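Water, again

02/12/2025

Quick one because I have to be out the door soon and I still haven't packed. Headache day three. Not a bad one, just that dull thing behind the eyes that sits there and makes you snap at people over nothing.

So my aunt Angeliki (Angeliki Antoniadis, she's 97 and sharper than me) asked on the phone what I'd had to drink. Coffee, I said. And? More coffee. Long silence. Then she told me about summers in Kirkton when she carried water up from the pump and everybody drank a full glass before they were allowed to sit down. House rule. Her mother stood there and watched you do it.

I know all this. Everyone knows it. I wrote a whole post in July about drinking more and kept it up for maybe two weeks. Then the weather turned and I stopped being thirsty, or stopped noticing. Heating on all day, dry air, lips like paper. Winter is worse for me than summer and I forget it every single year.

Things I've tried. The app — deleted, it buzzed during a funeral. The giant jug with the times printed down the side, 40 bucks, leaked in my bag and killed a library book. Lemon slices, fine until you find last weeks lemon. Alarms, which I swipe off without reading.

What sort of works is dumb. A bottle where I can see it. Out on the desk, next to whatever I'm doing. If its in the kitchen it doesn't exist.

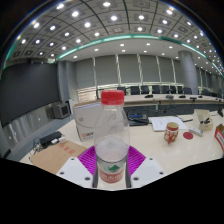
Red cap, hard to ignore.

Doesn't have to be a nice bottle either. I have a fancy steel one from Trilutmont that keeps things cold forever and I never touch it, you can't see how much is left and I think that matters more than I'd like to admit. With a clear one I look over, see it's still full at lunch, feel bad, drink some.

Yes, plastic, I know. I do refill them for a bit, and the tap water at my place tastes like pennies. Someone in the comments said get a filter. It's on the list — under fix the bathroom fan and call the dentist back.

Anyway, new plan, small one. A glass before the first coffee, Angeliki rules, standing up. Then the bottle. No tracking, no chart. If I get to the end of the month without the headache I'll call it a win, and if I don't I'll go see the docter like a grown up.

Ok, really have to pack. Train's in 40 minutes and I can't find my other shoe.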